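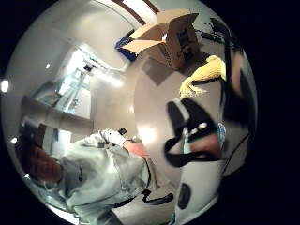
Figure 10.1. A person in a light sweatshirt, and an open cardboard box.

Chapter 10
In-Kind Gifts

Most of this book so far has dealt with money: ticket income, pledges, and cash sponsorship. Many fundraising events also depend on things that are given instead of money. A bakery gives bread for a dinner. A print shop runs the programs without charge. A hotel gives a weekend stay for the auction table. These are called in-kind gifts, and this chapter explains how to ask for them, record them, and use them.

After reading this chapter, you should be able to:
Tell an in-kind gift from a discount
Match gifts to lines in the event budget
Write a short request letter
Keep a gift record that your bookkeeper can use

10.1 Two Kinds of Gift

In-kind gifts fall into two groups. The first is budget relief. These gifts replace something the organization would have had to buy, such as food, tents, or sound equipment. The second is resale. These gifts are auctioned or raffled, and their value reaches the organization only when a guest pays for them.

The difference matters when you plan. A caterer who gives a meal you had already budgeted has saved you the full cost of that meal. A framed print given for auction may sell for much less than its shop price, or may not sell at all. Do not enter a resale gift in the budget at its shop price. Enter it when it has sold, at the amount the buyer paid.

A discount is a third thing. If a rental company takes some money off its bill, record the lower bill as the expense. Thank the company in the program if you wish – but keep the discount out of the gift record. 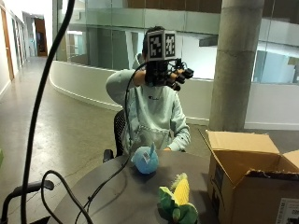
Figure 10.2. At a round table in an atrium.

Opening Case: The Kastero Supper

Kastero is a small after-school music program that holds a supper each September. Kieran Daly took over the event with a food budget of $1,178 and a list of past donors that had no dates on it. He wrote to 2 firms first. Jitix, a grocery wholesaler, offered vegetables and rice. Tripathi, a restaurant, offered to cook them.

Both gifts were budget relief, and together they covered most of the meal. The trouble came later. Jitix had agreed by phone, and the delivery day was never written down. The food came a day early, when the kitchen was locked. Daly found space in a cooler at Runa, the flower shop next door, and the supper went ahead.

As you read the chapter, keep these points in mind. What should Daly have sent to Jitix after the phone call? Should Runa appear in the gift record, and under which heading? How would the budget change if Tripathi had charged half its usual price?

Key Terms
in-kind gift, budget relief, resale gift, fair market value, gift record, letter of confirmation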